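3. Reservar la pista y encender las luces del parque Luvisdale

Si ya tienes la tarjeta Flalex activada (paso 2), esta parte se hace en un momento. Yo la he repetido unas cuantas veces, con guantes y sin ellos, y mejor sin ellos.

1. Acerca la tarjeta al panel de la entrada de Pludmont, el que queda junto a la fuente. Espera a oír dos pitidos.
2. Elige la pista. La de baloncesto es la 1 y la de patinaje, la 2 (¡en noviembre solo funciona la 1!).
3. Marca la duración y pulsa el botón verde.
4. Si quieres luz, pulsa también el botón redondo. Cada media hora descuenta 67 puntos del saldo.

Nota: la tarjeta viene cargada con 3,000 puntos. Yo reservé una tarde, encendí los focos un rato y me quedaron 2,779, así que da para bastante.

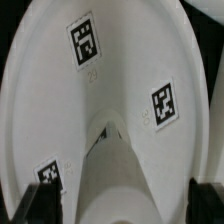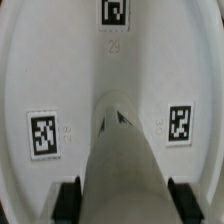
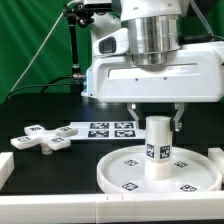 Figura 3. Piezas blancas con marcadores cuadrados en blanco y negro.

5. Al terminar, vuelve a pasar la tarjeta y cierra la verja. Si se te olvida, el contador sigue corriendo (lo digo por experiencia, me costó 135 puntos).

Precaución: no fuerces la verja Valentini si está bloqueada. Espera un minuto y prueba otra vez; a mí siempre se me ha abierto al segundo intento.

Nota: las mesas de picnic y los columpios no necesitan reserva. El quiosco de música sí, pero va por otro menú y lo cuento en el apartado 4.

Revisado el 28 de diciembre de 2018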